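Cable loop on wrist keeps snagging – how much slack?

fastico24
Posted 2019-07-05

Arm at the Botesden flat, two marble-top tables, gripper on the end. Cable comes out the side of the wrist, loops, then runs back down the arm. Catches when I fold the arm in. Moved the clip twice allready. Fork pickups mostly ok, plates are where it tugs. How much loop do you guys leave? Second pic is with the fork in the gripper. 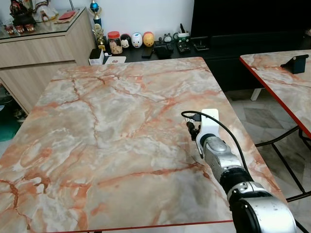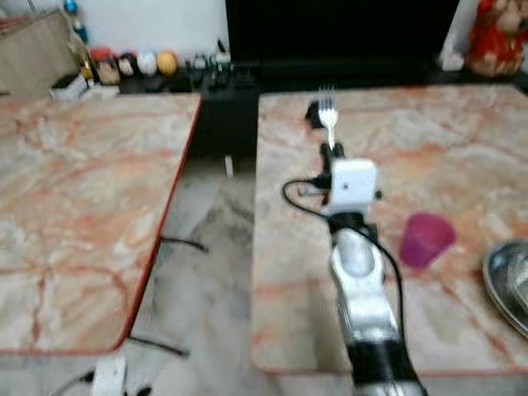
Replies

Daniyal Marwat
Too much loop imo. Power off, turn the wrist by hand to both end stops, pull the cable snug at the worst one, then give back 5 cm. Tie it below the joint ring, never on it. Velcro not zip ties, zip ties chew the jacket. Then jog slow thru the whole fold and watch the connector. If the plug moves at all the tie is in the wrong place. I recheck mine every 2 weeks.

plolta_bench
what he said. also look for shiny spots on the jacket, thats where its rubbing. Swapped mine in December, left it too long

Bellamy265
Mine came with a short cable and I never had this. Maybe just buy a shorter one? Dont know if they fit yours tho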